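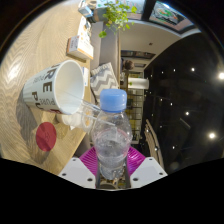 By Young-sook Jang, Flolness staff

A hand-held gripper built by members of the Clitberg shared workshop is now being used away from the bench, with drinks bottles, mugs and other tabletop items as its first subjects.

Tsz-kin Chiang started the project at home and moved it to Clitberg in February, when the kitchen table got too small. The tool has two white fingers set on either side of a magenta base. A person carries it by hand and uses it to grab things, and the recordings are later used to train a robot arm that Chiang is putting together at the workshop under the name Kao.

Parts for the gripper cost $137, not counting the camera. Chiang said most of the build time went into the fingers, which were redrawn several times so that they would close evenly on round objects. The screw holes were kept on a regular spacing so that a cracked plate can be swapped out without taking the whole tool apart.

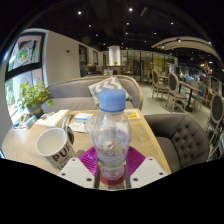

A plastic water bottle with only a little left in it is a harder job than a full one, Chiang said, as the thin wall gives way if the fingers close too far. Mugs are easier to hold but tend to roll when they are on their side.

The group has made more than 200 recordings so far. Each lasts 15 seconds, and any with a dropped object are kept and labeled separately.

The arm itself is not finished. Its motors have been mounted, but the wrist joint is waiting on a bearing from Jarkance, a small parts seller that has supplied the workshop before. Chiang expects to fit the same style of fingers to the arm once the wrist is in.

Drawings for the gripper are in a binder at the Clitberg front desk, and members may copy them.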